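Housekeeping and a cleaning robot coming in: what happens to the hours?

Asked in: Work and Jobs > Hotels and Catering
Viewed 2,287 times
Tags: housekeeping, automation, rota, cleaning

Question

Hi all, long time reader, first time asking. I do housekeeping at a mid-sized hotel (won't say which, but it's one of the Sturkusska ones, so some of you will guess) and we've just had the meeting. You know the one. Pastries on the table, manager smiling a bit too much, a slide with a drawing of a robot holding a duster.

The gist is that from December we're getting two machines. One does the corridors and the lobby floors, and I've got no quarrel with that, I hate the corridor hoover with a passion and it has run over my foot more times than I can tell you. The other one is meant to "support bathroom turnaround", whatever that means. It's got arms. They showed us a video of it wiping a mirror very, very slowly. Raili, who's been there longer than the carpets, asked if it does hair in plugholes and the man from the supplier said that was "on the roadmap". Big laugh in the room but I noticed he didn't laugh.

So they say no jobs are going. Fine. But then the same slide said rooms per shift would be "reviewed", and when Mekdes asked whether that meant up or down we got told it was too early to say. To me that sounds like up. We're paid hourly but everyone knows you stay till your rooms are done, so if they put the number up on the strength of a machine that's still on its second mirror, it's us staying late.

What I'd like to know from people who've had this happen:

Did your hours change, and did anyone tell you beforehand?
Did the robot end up doing the bit of the work it was brought in for?
Is it worth asking for something in writing now, or does that mark you out as the awkward one?
Some of us have been asked if we'd like to be "robot leads". Same grade, same money as far as I can make out. Would you?

I'm not against it, I should say. My shoulders are shot and if something could do the baths I'd bring it a cup of tea. I'd just like to know what I'm walking into. Sorry for the ramble!

Kerttu L.

3 answers

Answer from Hanne Laaksonen (marked as helpful by 54 people)

Hello Kerttu, I read your post on my break and went "oh, that's us two years ago", so here goes, and get yourself a coffee because I do go on.

I was a room attendant at the Lindqvist for a long time and I now spend half my week on the training side of it, so I've seen both ends. We had a floor machine first. It arrived, it got a name (it got several names), and inside a month it was just part of the furniture. It did take the corridors off us. What it didn't do was stairs, the bit behind the ice machine, or anything with a suitcase parked in front of it, so somebody was always going back to fetch it. That "somebody" wasn't on the rota anywhere. Please write that down for your next meeting! Ask who goes and gets it when it's stuck, and whose rooms they're not doing while they're at it.

The bathroom one was a different story. Before it could do anything at all they needed to know how a person does it, and a person turned out to be me and three others. You wear a band on each wrist with the square markers on and a little white box hanging off, plus a headset, and you go about cleaning while it records. I thought it would be a doddle. I've been wringing out cloths since I was nine! But you suddenly become very aware of your own hands. I'd never once thought about which way I twist.

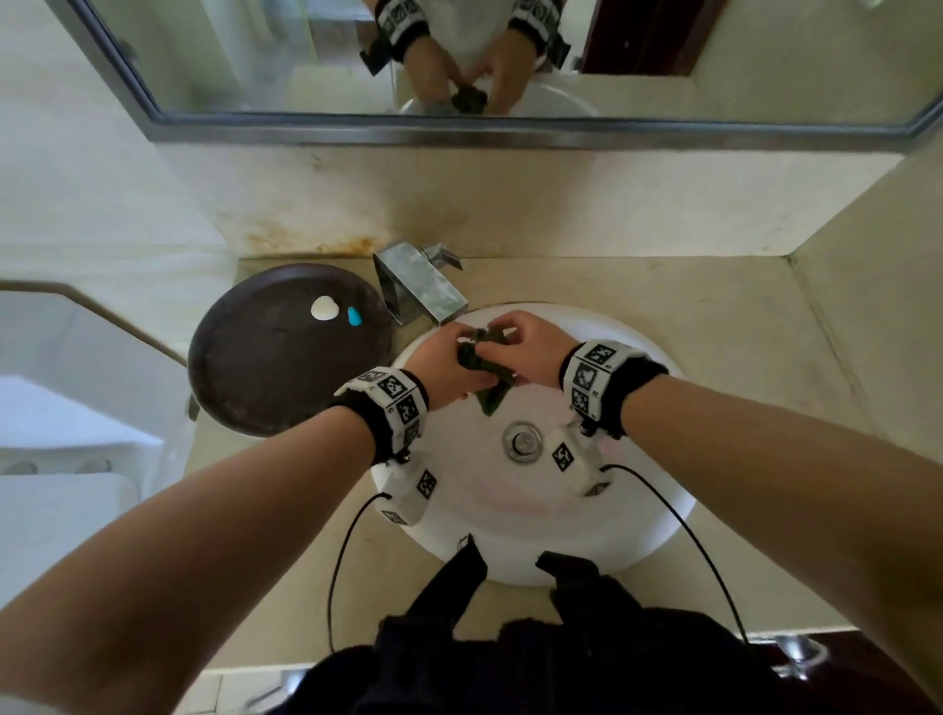

Wringing out the green cloth over the basin, straps on both wrists.

See what I mean about it being ordinary work? Mirror, tap, basin, soap tray, wring the cloth, go again. I did that so many times I was doing it in my sleep. The cables are the thing you'd want to know about. They run down from the boxes and you learn to keep your elbows in, and for the first week I was forever catching mine on something. The other thing is the tap. Look at the water spots on that one. A new person will give it a quick once-over and move on, and an old hand goes back to it with a dry cloth, and that going back is a thing you can't easily put in a manual. The engineers kept asking me "how do you know when it's done?" and I'd say well, you look at it sideways. They wrote that down. I felt quite important.

Now your questions. My hours did change, yes. Recording time counted as normal shift time, but only after we kicked up a fuss. At first they wanted us to fit it in "alongside" our rooms, and Fulgencio Casado, who's our rep, went in and got it put on the rota as its own thing. Days you recorded, you had no rooms. That was the best thing anybody did for us in the whole business and it was one side of paper.

Rooms per shift did go up by 2, on the floors with the machine, and then came back down by one the next summer when the complaints came in about the bathrooms. So expect some back and forth. What helped was that we'd kept our own notes of how long a room took before it all started. Just a notebook on the trolley. When the manager had his figures we had ours, and they weren't the same, and he had to sit and look at them.

Did it do the bit it was brought in for? Sort of. It wipes flat things well enough. Mirrors, counters, the outside of the bath. It's no use at all on shower screens with a bar across, and it will not deal with a guest's things left out. If there's a washbag open on the side it stops and calls for one of us. So I'd say the work's shifted. Less stretching (my neck is better, I'll give them that), more checking and finishing. The finishing is the fiddly part and it's tiring in its own way, since you never get to just switch off and wipe a nice big mirror. I miss the mirrors, daft as that sounds.

In writing: yes, ask, but ask as a group. A letter with everyone's name on it has no awkward one in it.

Robot lead: I'd do it again, but ask for the grade first. I didn't, and it took me over a year to get it looked at. Also ask what happens to the recordings. Ours had the wrists and hands and the room, and whatever you happened to be muttering, and I mutter a lot. I asked for the sound to be taken off and they did it without any bother. Ask too whether anybody can use the recordings to time you. We have it in our agreement that they can't.

Good luck and come back and tell us how it goes, I'm nosy.

Hanne

Comments (2)

Kerttu L.: Thank you so much, this is more than I got out of the whole meeting. Notebook is on the trolley as of this morning. Can I ask, did you get any say in what it got taught? Our bathrooms are all different, the older wing especially.

Hanne Laaksonen: We did in the end but you have to push! They'd have happily done one nice modern bathroom over and over. I made them come up to the old rooms with the stained edges and the funny fittings. If it only learns on the easy ones, you'll get all the hard ones.

Answer from trolley422 (marked as helpful by 3 people)

They'll cut you. They always say they won't. We had the Trurex floor scrubbers in at the warehouse I cleaned at and by spring there were two of us on nights where there'd been five. Get your CV sorted is my advice, and don't train the thing.

Comments (1)

Mekdes Alemneh: I'm one of the ones in the meeting Kerttu mentioned, hello! Sorry that happened to you. I don't think refusing would get us very far though, they'd just film somebody at another hotel and we'd get the same machine but it wouldn't know our rooms. I'd sooner be in on it and paid for it.

Answer from Stindwood Steve (marked as helpful by 11 people)

Not hotels, I'm in a care home laundry and domestic team, so take this with a pinch of salt. We had a trial that lasted one winter and then the machine went back. It was all right. Residents liked it more than we did, one gentleman used to salute it.

Couple of things from our side. Find out where it's going to live. Ours got the linen cupboard and the linen got the corridor, and that caused more bad feeling than anything the robot did. Find out who cleans it as well, because the pads need changing and the pads are filthy. That was put down as five minutes. It wasn't five minutes.

And get them to say out loud what counts as the trial having gone well. Ours was never told to us, so when it finished we hadn't a clue if we'd passed or it had. My supervisor thought it was about saving hours and her boss thought it was about sickness days. Bad backs did go down a bit for us, for what it's worth, but we'd also had new mattress lifters that same winter so who knows.

On the lead role, I said no and I slightly regret it. The girl who said yes gets asked about things now and I don't.

Comments (1)

Kerttu L.: Oh no, the linen cupboard!! I bet you anything that's where ours is going. Asking tomorrow.

Update from Kerttu L.

Quick one for those following. Raili and I wrote the letter with Hanne's points in it and nearly everybody on our floor signed. The manager has said yes to recording time being off the room count and says he'll "come back to us" on the grade. It is going in the linen cupboard.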